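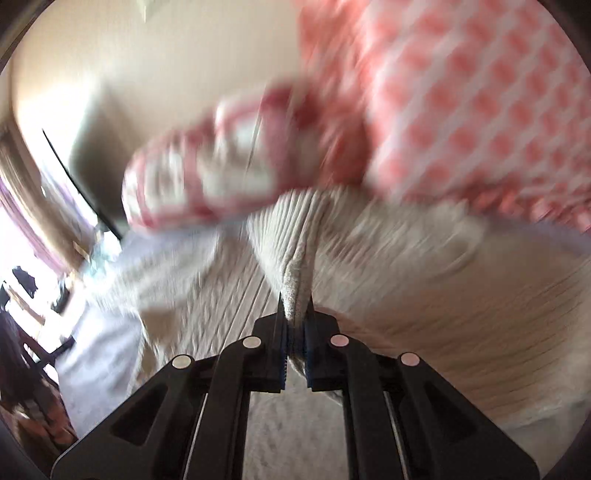
Orvokki Vuorinen a préparé du café pour 70 personnes. À dix heures, les visiteurs de la journée portes ouvertes de Simora tiennent encore tous autour de la cafetière. « Ils viendront quand il y aura quelque chose à manger », prédit-elle. Elle a raison, à un quart d'heure près.

Chez Simora, elle dirige Sisa, un programme qui veut apprendre aux machines à faire les lits. L'ambition fait sourire, elle le sait. « Quand je dis que je travaille dans la robotique, on me parle de Mars. Quand je précise qu'il s'agit de couvertures, on me parle de sa belle-mère. »

Le tissu, explique-t-elle, est un client difficile. Une boîte reste une boîte ; une couverture change de forme dès qu'on la pince. « Il faut saisir un pli, assez pour tenir, pas trop pour ne pas emporter le drap avec. Vous le faites sans y penser. Nous, nous y pensons depuis 17 mois. »

Le public est invité à essayer la pince à main. Un monsieur venu de chez Figueroa, qui fournit du linge aux hôtels, s'y reprend à plusieurs fois, puis demande s'il peut utiliser ses doigts. Refus poli. L'équipe a déjà enregistré plus de 400 gestes et n'en veut pas un de plus fait à la main – question de principe.

Et le lit fait tout seul, c'est pour quand ? Orvokki Vuorinen regarde sa tasse. « En août, nous essayons avec les oreillers. » Et chez elle ? « Je ferme la porte de la chambre. C'est très fiable. »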